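Automation at the Ellivport Fitting Works

The Ellivport fitting works is a workplace that makes and adjusts doors, panels and cabinet fronts, and it is known in the trade mostly for the patient way it brought robots into its day. The works employs 222 people, a good many of whom started there straight out of school, and it uses a planning and simulation system called Poder to try out each robot task on a computer before anyone on the floor is asked to work beside it.

Background

For most of its life the works did its handling by hand, which meant a great deal of bending, reaching and holding things steady while somebody else found the right screw. The first automation plan, named Jitham, was drawn up with the fitters themselves sitting in, and it set aside 241 separate handling jobs to be looked at one by one (a slow business, and there was plenty of coffee involved). Large flat panels were taken up early, being awkward for one person and rather dull for two.

Simulated trials

Every job is first run in Poder, where the reach of the grippers, the room around the panel and the way in from the floor can all be worked over as often as anyone likes.

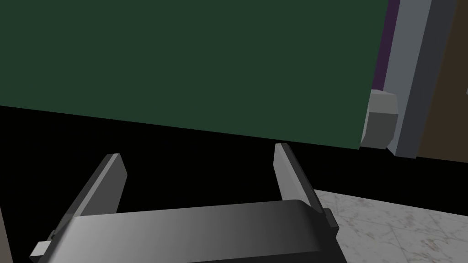
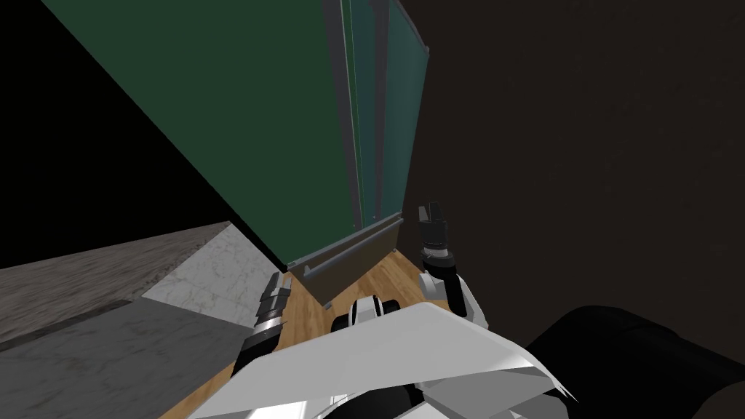 Simulated views from the panel work: an open gripper near a green panel (first) and a two-gripper robot at a green and teal panel structure (second).

The fitters are invited to watch the trials and say what bothers them, and they do! Early comments dealt with the angle of approach and with how much space a person would want to keep for walking past. Dilruba Marikar, who led the training side of Jitham, made it a rule that remarks from the floor were answered in writing before a job moved on.

Effects on staff

The biggest change has been in what a working day is made of. Fitters now spend less of it lifting and more of it setting up, checking edges and sorting out the odd piece that doesn't sit right. Training takes 4 weeks, 2 of them spent entirely in simulation, and older hands are often paired with newer ones so that the feel for a good fit gets passed along.

Not everybody has been happy with it, it should be said. Some fitters miss the easy talk that came with carrying a panel together, and the Sotomayor workshop, a smaller sister site, chose to keep its handling manual for the time being. Breaks at Ellivport were later moved so that whole teams could take them at once, a small thing that went down very well.

Last updated: June
Shares: 241 | Comments: 4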